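January, evening

Got in at twenty past eight. Marijke Willems was already at the desk with the log open and her coat still on, as the heating hadn't caught up yet. She had read through the notes from the last batch overnight and wanted to throw out more of it than I did. We went through the arguable ones together before starting anything new. I gave way on most of them. The ones we dropped were nearly all the same fault: the operator finishes the task and then keeps moving the arms for a while, so the end of the example is just drifting. If those stay in, the policy learns to drift too. We saw that in Kartha back in the fall, when it would put a cup down and then hover over it as though waiting for someone to take it away.

So the rule from today is that the operator stops, says "done," and taps the pedal. No tidying up afterward with the arms still live. I wrote it on the whiteboard and also put it in the operator sheet, where it should have been from the start.

We have 272 accepted examples of the laundry task now, counting today's. The plan says more, but the plan was written before anyone had tried it. I would take a smaller number of clean ones.

### Morning

Calibration first. The left arm was fine. The right arm read slightly off at the wrist, and I ran it again to be sure it wasn't me. Same answer. I reset the zero, checked it against the block, and it held. I'm going to check it at the end of the day as well for the rest of this month and write both numbers down. Huva (our name for the recording program, for whenever I reread this and have forgotten) still lets you start a session with an old calibration file loaded. It gives a warning in yellow text at the bottom of the window, and if you are wearing the headset you won't see it. I've asked for it to refuse outright. The answer was that it's on the list.

Did the folding task until half past ten. It went slowly. Towels are all right, but anything with sleeves takes me three or four tries to get a corner, and every try is in the recording. Marijke thinks the failed grabs are useful as long as they end in a good one. I think that is true up to a point. We agreed to keep an example if there are no more than 2 missed grabs and mark it with the count, and then whoever trains on it can decide. She put that in the labels before I could change my mind.

The labels themselves need work. We had "pick up shirt," "grab shirt," and "take shirt" in the same set, typed by three different people. Jurska doesn't care much about wording, or so I'm told, but I care when I'm trying to search for something. I spent the time before lunch merging them. "Pick up" won.

Called Larness about the spare finger pads. They shipped two packs of the wrong width and want them back before they send the others. Packed them up and left the box by the front door.

### Afternoon

Laundry from one o'clock. The task is split into short pieces: open the door, move the clothes across, close the door. Today was only the middle piece, both ways, basket to drum and drum to basket. The door starts open, so the operator doesn't have to deal with it. Closing it has its own set and I don't want them mixed.

I drove first and Marijke reset between examples. After 6 in a row we swapped, which is about as long as I can go before my shoulders tighten up and the motion gets jerky. You can see it in the plots if you put the first and the last next to each other. I'd rather swap early and have them look alike.

The hard part for me is depth inside the drum. From the head camera the metal gives back a lot of light, with dark patches where it curves, and it's difficult to judge how far in the fingers have gone. I kept stopping short. Marijke reaches in further than I do and lets the fingers come down on the cloth from above. I tried to copy her and got better at it, though my rubber gasket contacts went up. I brushed it on the way out three times. None of those were hard enough to trip the force limit. I kept two and dropped the one where the shirt snagged and came back out half inside out.

We used the light blue pieces with the cartoon print. I like them for this since the orange and brown show up well against the steel, but it's starting to worry me that so much of the set is the same cloth. If it learns "light blue with little figures" in place of "clothes," we'll have wasted the month. Tomorrow I want dark things, plain white things, and at least one pair of jeans. The basket should change too. It's been the cream one with the brown rim for every example so far, and always set down in front of the machine.

I saved one view from the head camera to paste in, with one piece in the drum and another in the basket, so I can compare it with tomorrow once we start moving things.
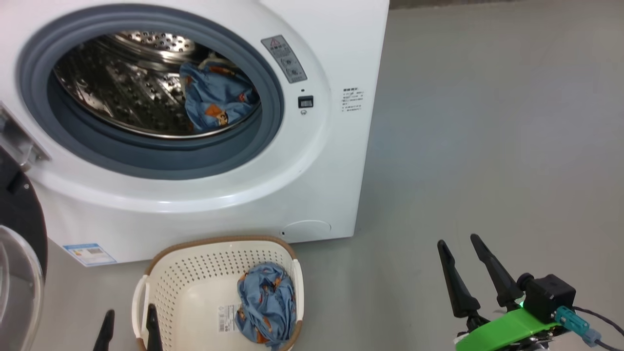
### Things to change before tomorrow

- Basket position. Pick a few places on the floor, mark them, and go through them in order. There's plenty of open floor to the right that we never use.
- Take the product label off the inside of the basket, or else use a second basket that hasn't got one. I don't want it acting as a landmark.
- Clothes. Ask around the office for old ones. Wash them first.
- Lights. We've been running with everything on. Do a block with the row nearest the window off.
- Right gripper cable. Look at how it runs before the first session and add slack if it pulls when the arm crosses over.
- Print the new operator sheet. Throw the old one away so it doesn't get picked up by mistake.

### Late

Stopped at a quarter to five. End-of-day check on the right wrist: still on zero. So this morning's reading may have been left over from someone bumping it, and I'll stop thinking about it unless it comes back.

Copied everything over to the big drive. It took almost 5 hours last time and I'm not waiting for it. It can run overnight. I did watch the first few files go across and opened one to make sure the video and the joint data lined up. They did. Last week we had one with the video running behind by enough to notice, and I never found the reason. Restarting Huva fixed it, so I now restart it at lunch whether it needs it or not.

Marijke ran a quick training job on the old batch with the drifting ends taken out, only to see if the difference shows. It should be ready when we get in. She expects a clear improvement. I expect a small one, mostly at the end of the motion, and nothing for the grab itself. The grab needs more variety and we haven't given it any yet.

Had soup when I got home. My shoulders are sore. Need to bring the jeans, and the gray sweatshirt if I can find it.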